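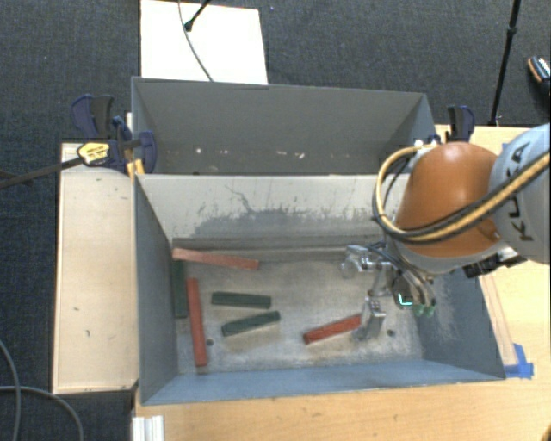
Should a small repair shop store its spare parts by type or by job?

By job, for any part that is used mainly in one kind of repair. Everything else can stay sorted by type.

Opinion > Shop Practice > Storage

Sep 17, 2022
by Kiros Yimer

Most repair shops inherit their storage layout from the parts catalog. Seals go with seals, bearings with bearings, springs with springs. The layout is easy to explain and easy to extend, and a new employee can learn it in a morning. I think it is the wrong default for a shop with fewer than ten people on the bench, and I think the cost is missed because it is paid in small amounts all day long.

My own evidence comes from Bemeo, a pump and small motor shop where I ran the parts room until last year. The stock list held 594 part numbers. Over twelve months, 106 of them accounted for nearly all the withdrawals. The rest moved once or twice, or sat still. A layout sorted by type gives these two groups the same treatment. A shaft seal that leaves the shelf every morning sits beside one that was bought for a customer who later scrapped the machine, and the only thing they share is a shape.

Sorting by type answers the question "what is this?" A technician at the bench is usually asking something else, which is "what do I need to close this pump?" The answer to that is a set: one seal, two O-rings, a gasket, four screws, sometimes a bearing. In a shop laid out by type, the set is spread across five locations. The technician walks, picks, walks, and returns for the thing that was forgotten.

We timed this in January. Soledad Iwasaki followed 100 routine jobs with a stopwatch and a sheet of paper, recording each trip from bench to shelf and back. The average number of trips was above four. The single most common cause of an extra trip was a missing gasket, a part that costs almost nothing and weighs less than the envelope it came in.

After the timing exercise we built 32 job kits. Each one covered a repair we did often enough to predict. The container did not matter much. We used lidded boxes for the small sets and open trays for the larger ones, with a printed card in each giving the job name, the contents, and the number of the shelf where replacements were held. When a kit was used, the technician moved the card to a rail by the door, and the kit was refilled at the end of the shift.

The usual objection is that kits duplicate stock. They do. If the same O-ring appears in nine kits, the shop holds nine sets of that O-ring in addition to whatever is on the shelf. For O-rings, screws and gaskets the expense is minor and I would pay it without further discussion. For bearings and impellers it is real. Our answer was to leave expensive parts out of the kit and put a colored tag in their place. The tag named the part and its shelf. One planned trip is acceptable. Three unplanned ones are the thing we were trying to remove.

A better objection came from Gemechu Nigatu, who managed purchasing. His point was that kits hide quantities. With stock sorted by type, he could look at one drawer and know whether to reorder. With stock split between drawers and kits, the drawer no longer told him the truth. He was right, and for the first two months we ran short of a common seal twice. The fix was to treat a filled kit as already sold. Parts were written off the count when they entered the kit, and the reorder point was raised slightly to match. It is crude bookkeeping, and an accountant may want it done differently at year end. It did stop the shortages.

There is also the matter of kits going stale. Manufacturers revise parts. A kit assembled for an older pump version will look complete and be wrong, and the error appears only when the housing is already open. Any shop that adopts kits has to assign one person to check the cards against current parts lists at a fixed interval. We used every six months. If no one can be given that task, I would advise against kits altogether — a stale kit is worse than an honest drawer.

I should be clear about where sorting by type still wins. Fasteners should be sorted by type, then by diameter, then by length. Raw stock such as bar and sheet should be sorted by material. Slow parts, the ones that move once a year, should be sorted by type as well, on the high shelves, with a written index. And a shop whose work is mostly one-off repairs has nothing to kit. Fidel Toledo runs a shop like that, under the name Iditz, and he tried our system for a season before going back to drawers. His jobs rarely repeated, so his kits were rarely opened whole. Technicians took single pieces from them, and by the end of the season most were incomplete. I don't consider that a failure of discipline. The method did not fit the work.

What I would ask of any shop owner is one measurement before the next reorganization. Most reorganizations begin with the purchase of cabinets, and the cabinets then decide the layout. Curen and Fikre, two shops I visited this year, had both spent heavily on matching drawer units, and both had kept the old catalog order inside them. The rooms looked better. The technicians were walking the same distance.

Take the withdrawal records for one year, or keep a paper log for a month if there are no records. Rank the parts by how often they leave the shelf. Then look at which ones leave together. If the top of the list falls into clear sets, build the five most common and leave the rest of the room alone. Run those for a quarter. The bench will request the sixth kit if it is wanted.

Labels can be handwritten until then. Ours were for most of the first year, and the only complaint was about my sevens.

Shared 32 times | 6 comments

Contact the editors | © 2022 | Back to top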